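# Goster Teach Kit for Simulated Arms 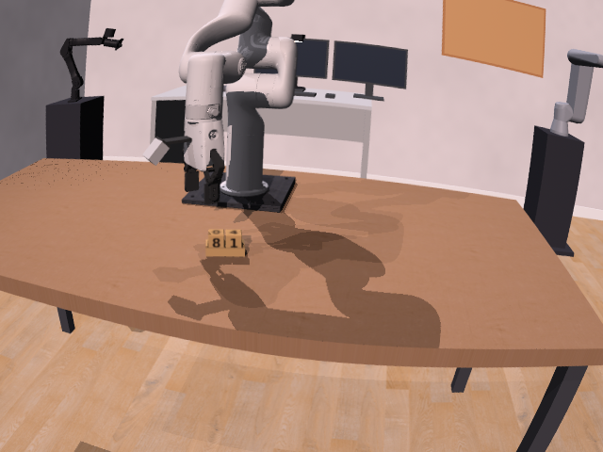 The Goster kit lets one operator demonstrate a task to an arm in simulation, either by moving a hand controller or by driving the tool from a keyboard. Each demonstration is stored as joint positions, gripper state and object poses, on a single clock. The same session file can be replayed, trimmed or exported for training.

## What ships

- Hand controller with trigger and clutch button
- Goster Recorder software, one seat
- Jimer scene pack: tabletop tasks with small objects, including the wooden block calendar
- USB cable, 2 m

A workstation and displays are not included.

## Teaching modes

**Remote.** Controller motion maps to the tool. Hold the clutch to reposition your hand without moving the arm. Motion scaling is set per scene; fine work such as turning a calendar cube usually needs a lower setting than the default.

**Guided.** Drag the simulated arm by any link. Joint limits are enforced. Gripper commands stay on the trigger in both modes.

Switching modes mid-demonstration is allowed — the recorder writes a marker at the change.

## Specifications

| Item | Value |
|---|---|
| Recording rate | 90 Hz |
| Demonstrations per project | 1,000 |
| Gripper type | two-finger |
| Export | CSV, binary log |
| Controller connection | USB |

## Notes on the calendar task

The cubes sit side by side in a tray, and the tray ledge is modeled as a collision body. Fingers that come down too far forward will touch it. Approach from above, close on opposite faces, and lift clear before rotating. Start poses can be randomized, so the cubes may open on a pair that is no valid day of the month. The goal date is set in the task file.

Nuala Costello's reference set for this task holds 1,636 demonstrations, split across 2 projects because of the limit above. It is a separate download.

## Compatibility

Scenes built for Canside 2 load without changes. Ambaye scenes need the converter, updated in May; custom gripper meshes must be reassigned by hand afterward.

Integration questions go to Crisóforo Alvarado. Include the session file and the recorder log.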